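Workshop notebook, Dec 27, 2022
Bread flour trials, second week 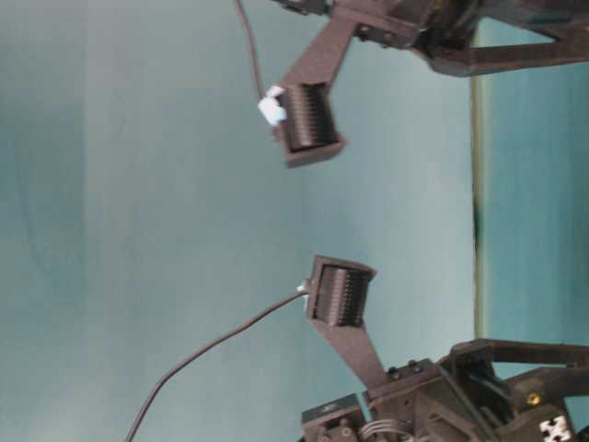 Where we left off

Joar Solberg was kind enough to feed the starter over the holiday, bless him, so I came in this morning to a jar that smelled properly of apples and needed nothing from me but a stir. I mixed four doughs, each with 1,000 g of flour, all from the Lusel sack we opened in October (the Wallin flour is still on the top shelf, please leave it there for now).

Doughs

Same water as last time, salt held back until after the rest. Number 3 felt slack to me and I gave it an extra fold, which I know muddles the comparison, but I couldn't bear to watch it spread. Borghild Myklebust thinks the rye is drinking more than we allow for, and I'm coming around to her view.

Still to do

Bake at 7 tomorrow. Ask Borghild where the good scraper went. Order more rye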